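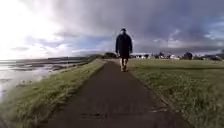 Britta Hollmann writes that the last round of tips covered buying films on disc and skipped what to do with them afterwards, and that half of her older DVDs now stall at the layer change. Fair point. The notes below cover cleaning, storage, playback and cataloguing for a home film collection.

Cleaning a disc

Check the label side first. Light scratches on the playing side of a DVD can often be read through, but damage to the label side of a CD-type disc reaches the data layer almost at once. Hold the disc by the edge and the centre hole.

Blow off loose grit with a rubber bulb blower. For fingerprints, use distilled water on a clean microfibre cloth and wipe in straight lines from the hub to the rim. Never wipe in circles. A scratch that follows the track can defeat error correction, while one that crosses it usually won't. If water doesn't shift the mark, use isopropyl alcohol, sparingly, then stand the disc on edge for 15 minutes before playing it.

Skip toothpaste, furniture polish and window cleaner. Resurfacing machines work on DVDs with shallow scratches. They should not be used on Blu-rays, where the protective coating is a tenth of a millimetre thick and the data sits directly under it.

Layer-change stalls

A stall near the middle of a feature is commonly the point where the player refocuses on the second layer of a dual-layer disc. A brief pause is normal on older players. A freeze is not. Try the disc in a second machine before blaming it – a worn laser assembly will fail on dual-layer titles long before it fails on single-layer ones. Wet-type lens cleaning discs can leave residue, so the dry brush type is preferable.

Storage

Store upright, like books. Discs left flat in a stack can warp over several summers, particularly in a room with afternoon sun. Keep them off outside walls and out of the garage. A steady temperature matters more than a low one, and relative humidity should stay between 30 and 50 per cent.

Foam inserts in old box sets should be removed. The foam breaks down, turns sticky and bonds to the playing surface. Cardboard sleeve sets are hard on discs as well; move the discs to polypropylene sleeves and keep the cardboard for the shelf. Avoid PVC wallets.

When removing a disc from a tight case, press the hub down fully and let it release. Bending the disc upwards produces hairline cracks at the centre ring. Once a crack has started, copy what you are legally entitled to copy and stop playing it in anything that spins fast.

Cataloguing

Chih-ming Wan keeps 2,748 titles on a plain spreadsheet and reports that 1,137 of them have now been test-played. His columns are title, year, region code, aspect ratio, audio tracks, shelf and date last checked. The region column is the useful one for anyone buying imports. Note also whether the transfer is PAL or NTSC, as PAL versions of most features run 4 per cent fast and the running time on the case will differ.

Sort by title and file subtitled films under the title printed on the spine. Splitting the shelves by genre looks tidy until a romantic comedy turns into a crime picture in its second half.

Burned discs

Home-recorded DVDs depend on an organic dye and should be treated as temporary. Label them on the hub with a water-based marker, store them in the dark and keep 2 copies of the files on separate hard drives. Adhesive paper labels throw the disc off balance and lift at the edges. If one is already on, leave it there – peeling can take the reflective layer with it.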